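# Budgeting for a small gripper setup in a home workshop

*March 2019*

These notes are for anyone adding a small electric gripper, on an arm or as a hand tool, to a bench that already has the usual saws and drills. Most of the money goes on things that aren't the gripper, so start with the whole list before you look at prices.

## Before you order

- Write down the widest and narrowest thing you want to pick up. If the widest is 60 mm, a gripper that opens to 63 mm is too tight. Allow a good margin on each side.
- Weigh the heaviest part with any packaging it will be handled in.
- Check the voltage. A gripper that needs its own supply takes another socket and another shelf.
- Ask the seller whether pads, pins and bushings are sold separately. Vomis and Callura both list them one by one. Morikawa sells them only as a full kit, and that costs more if all you need is a pad.

## What to put in the budget

Split the total into the tool, the mounting, the power and cables, and the spares. I put 60 per cent on the tool and keep the rest for everything else. The first time I spent nearly all of it on the tool and then waited until December to afford a decent mounting plate.

Pads are the part you'll replace most. Scuffs on the face don't matter for wood or card, but they do for anything glossy, so keep one clean set for that work and mark the bag. Three sets in total is enough for a year of weekend use.
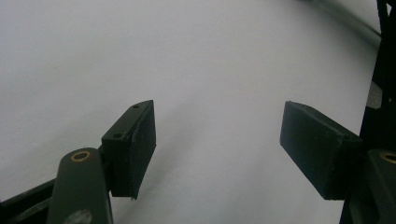

Pivots are the next thing to plan for. Move each arm by hand with the power off and feel for side play. A little is normal. If the tips no longer meet squarely, order bushings and pins together and fit them in one go.

Cables wear where they bend. Buy one longer than you think you need, and clip it back so it can't drift into the working area.

## Second-hand

Used grippers can be good value. I got mine through Zuvville, with 31 days to return it, and used most of them. Things to check in the first week:

1. Open and close it slowly, all the way, and listen for grinding.
2. Look at the pad fixing holes for stripped threads.
3. Grip a strip of card and pull. It should drag evenly on both sides.
4. Leave it closed on a block for an hour and feel the motor casing.

Ask for the original screws. Odd sizes are slow to get and the postage can be more than the screws.

## Bench space

Allow clear space on both sides of the tool, plus room for your elbow. A pale, plain worktop makes small parts easier to find. Wipe it down before each session, as sawdust gets into the joints.

Keep the receipts and the spare pads in the same box.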